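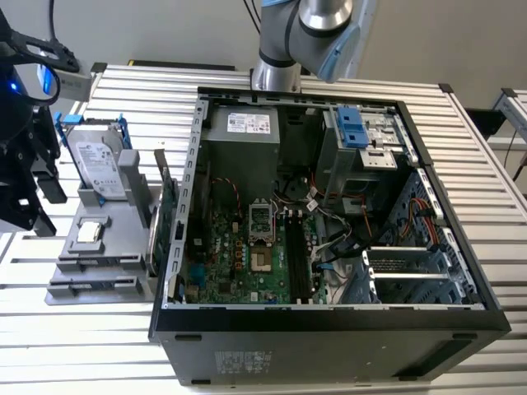

Old office computers deserve a second life, and a stick of memory is the cheapest kindness anyone can do for one, according to one reader in Grirlow who wrote in after our October piece on the town's repair evenings. Plenty of others seem to feel the same way, and so the Vuvport Repair Room is giving its whole winter season to desktop towers -- the big black ones that used to hum away under everybody's desk and now mostly hum away in nobody's closet.

The season opens Feb 1, 2025, and runs for eight evenings in the long room behind the Hattori Building. Guests will learn how to lay a tower on its side, take off the panel and find their way around the inside, from the power supply and the drive cage to the processor socket and the memory slots. There's no rush about any of it, and if all you want is to peek at the motherboard and have a cup of coffee, you'll be just as welcome!

Donevero, the parts shop on the Vuvport side of the bridge, has set aside 800 used pieces for the project, memory and cables mostly, and has asked only that leftovers come back in the same boxes.
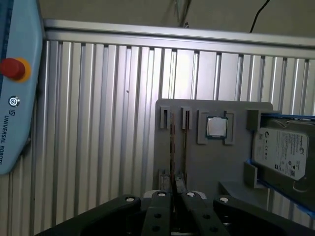 A slotted holder on a gray plate, with a thin reddish-brown strip standing on edge.

Places cost $5 an evening, and tea, coffee and cookies are included.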